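Subject: Re: [ronside-users] Save files after the Marchand update
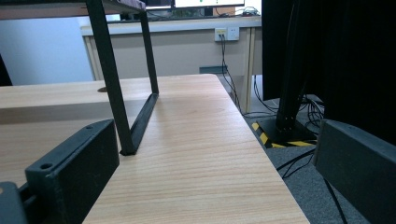
Wood-grain tabletop with a black metal raised stand

Dear members,

Thank you to everyone who replied to the notice of 27th September. I am answering Mr Tremblay's message on the list, as several of you have written to me privately with much the same questions.

Harvey Tremblay wrote:

> I updated Birari to the Marchand release and my campaign saves
> no longer show in the load menu. The files are still in the
> folder and have kept their old dates. Skirmish saves load
> normally. Is this a known fault, and should I go back to the
> previous build? I would also like to know whether the cap on
> custom maps has been lifted, as the release notes do not say.
>
> Harvey Tremblay

The fault is known. Campaign saves made before the update are hidden from the menu if the profile holds more than 300 of them, counting automatic saves. The files are not damaged. Members affected should close the game, move the older automatic saves to another folder, and start the game again. The remaining saves should then be listed in the usual order.

We do not advise returning to the previous build. A campaign that has been opened and saved under Marchand cannot be read by earlier versions, and we are unable to convert such files back. Please make a copy of the whole profile folder before trying anything beyond the step given above.

On the second point, the cap on custom maps has been raised from 190 to 2,000. The omission from the notes was ours and the page has been corrected. Maps built with the Hivix editor will need to be opened and saved once in the new version before they appear in the multiplayer lobby. Those with scripted weather may show an error at this stage, which can be dismissed.

A corrected build, numbered 2,202, is being tested at present. It removes the limit on listed saves and restores the option to sort them by faction. It does not address the sound dropping out on the harbour maps, which is being looked at separately. I cannot give a release date, though I expect the controller changes promised for February to be unaffected.

Reports on the save menu should be sent under this subject line. Please state your platform, the number of files in the campaign folder and whether cloud storage is switched on. Kindly do not attach save files to list messages, as they are removed by the server and delay delivery to other members.

Yours faithfully,

Carter Sandhu
List Administrator
Ronside Player Support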